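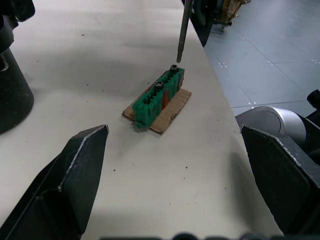
Pencil lines come off a white worktop faster with a dry vinyl eraser than with any spray, a reader writes, and the spray only spreads the graphite into the texture. The same reader asks why the page on work surfaces never mentioned it. It does now, under Marks.

Light-Colored Work Surfaces: Cleaning, Marks, Repair
Parkeck Workshop Pages
Last revised in September

Scope

These notes apply to light tabletops and worktops used for hobby work, sewing, small repairs and kitchen prep. They cover laminate, painted board, melamine-faced board and solid surface. Oiled wood and natural stone are handled on their own pages.

Identify the surface first

Look at an unfinished edge or the underside. Laminate shows a thin dark or colored line between the face and the core. Melamine-faced board has a particle core with the face film ending flush at the edge band. Painted board shows brush or roller texture at an angle to the light. Solid surface is the same color all the way through and can be sanded. If the underside has been sealed and no edge is open, check inside a screw hole or a cable cutout.

If the type can't be settled, treat the surface as paint. Everything listed for paint is safe on the other three.

Routine cleaning

Remove grit before anything wet touches the top. A soft brush or a vacuum with the brush head works. Wiping over grit is the most common source of the fine gray haze on old white tops, and the haze doesn't wash out.

Wash with warm water and a few drops of dish soap. Wring the cloth until it no longer drips. Wipe in straight, overlapping passes, rinse the cloth, wipe again with plain water, then dry. Soap left on the surface dries to a film that holds fingerprints, and many complaints of a "sticky" table come down to skipped rinsing.

Water at seams and edge bands is a separate matter. Particle core swells within minutes of getting wet and doesn't shrink back. Keep the wet cloth a finger's width away from any open seam and go over that strip with a barely damp one.

Microfiber cloths should be washed without fabric softener. A softened cloth leaves streaks, most visibly on gloss.

Marks

Pencil. Dry vinyl eraser, light pressure. Brush the crumbs away, then wash. Pink erasers can leave color behind.

Ballpoint. Isopropyl alcohol on a cotton swab, rolled across the line. Turn to a clean part of the swab after every pass. On paint, test under the edge first and stop if color comes away.

Permanent marker. Trace over the line with a dry-erase marker, wait a few seconds, wipe. Repeat twice at most, then go to alcohol. Old marker on matte laminate may leave a faint shadow.

Black scuffs. These are usually rubber or coating transferred to the top, and the top itself is intact. Try the eraser, then alcohol. A melamine foam pad removes nearly all of them and also removes some gloss, so it should be kept for matte surfaces.

Coffee and tea. A paste of baking soda and water, left on for ten minutes under a damp cloth. Lift it off. Don't scrub with it.

Turmeric and beet. Wash at once. Once set, the yellow from turmeric fades in direct sunlight over several days, and a movable top can simply be put by a window.

Super glue. Leave it until fully hard. On laminate, push a plastic scraper under one side and lift. Acetone is acceptable on laminate in small amounts for a short time. It ruins paint and dulls most solid surface.

Hot glue. Chill with an ice cube in a bag and pop off with a fingernail.

Tape residue. Rub with a drop of cooking oil, wait, wash with soap. Citrus removers also work and smell stronger.

Rust rings from cans. Lemon juice on a folded paper towel, five minutes, rinse. Use no chlorine bleach, which fixes rust stains in place.

Scratches and dull patches

Draw a fingernail across the scratch. If the nail doesn't catch, the damage is in the gloss only and a polish will hide it. If it catches, the scratch needs filling on laminate and paint, or sanding on solid surface.

Laminate. Sold in small tubes as seam filler. Pick the shade in daylight next to the actual top. There are many whites, and most tops have yellowed a little from the one on the label. Press the filler in with a plastic card, wipe the excess immediately with the solvent named on the tube, and leave overnight. The Clatetti seam paste in off-white matched both benches at Parkeck closely enough after a small amount of gray was mixed in. Plain white stood out.

Solid surface. Wet-sand with a flat block, starting at the coarsest grit that removes the scratch and moving up in steps. Finish at 2000 for a gloss top and well before that for matte. Sand an area much wider than the scratch. A narrow sanded strip reads as a dip in low light even when it measures flat.

Paint. Clean, scuff lightly, and touch up with a foam roller offcut. A brush leaves a ridge. Two thin coats. The paint is dry to the touch the same afternoon and stays soft for weeks, so keep clamps, rubber feet and warm mugs off it for 25 days.

Burns on laminate can't be repaired. Inlay a tile or a piece of stainless sheet, or turn the top end for end so that the burn sits against the wall.

Keeping small parts from sliding and marking

Most fine scratches come from things being dragged. Lift, or work on a mat.

Self-healing cutting mats are suitable for knives and unsuitable for heat. They warp permanently under an iron. Silicone baking mats take heat and are cut by knives. A bench used for both needs both, stored flat. A mat stored rolled will curl at the corners for good.

Rubber feet on small appliances can leave brown marks that migrate into the surface and can't be cleaned out. Put a cork pad or a sheet of clear polyester under each foot. Felt pads are fine for light objects but collect grit, and a gritty felt pad is sandpaper. Replace them when they look gray.

For screws and small hardware, a shallow tray with a raised rim is enough. Magnetic trays should have a coated base. The bare steel type scratches on the first day.

Light and glare

A white top under a single overhead lamp gives glare in the middle and shade at the edges. Two lamps at the sides, set low and angled across the work, are easier on the eyes. Diffused bulbs help more than dimmer ones. For close work with white or clear parts, lay down a sheet of mid-gray paper.

Raking light is also the quickest inspection method. Switch off the overhead lamp, hold a flashlight nearly flat to the top and look toward it. Residue shows as smears, scratches as bright lines, swelling as a soft shadow near the seam.

Height and level

Standing work on small objects goes best with the top a little above elbow height. Heavier work wants it lower. Check level in both directions and again along a diagonal. A top that is level on the two sides and out on the diagonal is twisted, usually because one leg is carrying too little load. Adjust that leg first, then recheck the others.

The Vastdale folding frame has adjusters on two legs only. Put those on the lower side of the floor.

Products to leave on the shelf

Scouring powder, steel wool, oven cleaner, drain cleaner, furniture wax and any spray described as leaving a protective shine. Wax on laminate builds up in layers and turns yellow. To strip it, use white vinegar and water in equal parts, followed by soap, followed by plain water. Heavy buildup takes more than one session.

Related pages: Oiled Wood Tops. Edge Bands, Regluing. Sharpening Scrapers.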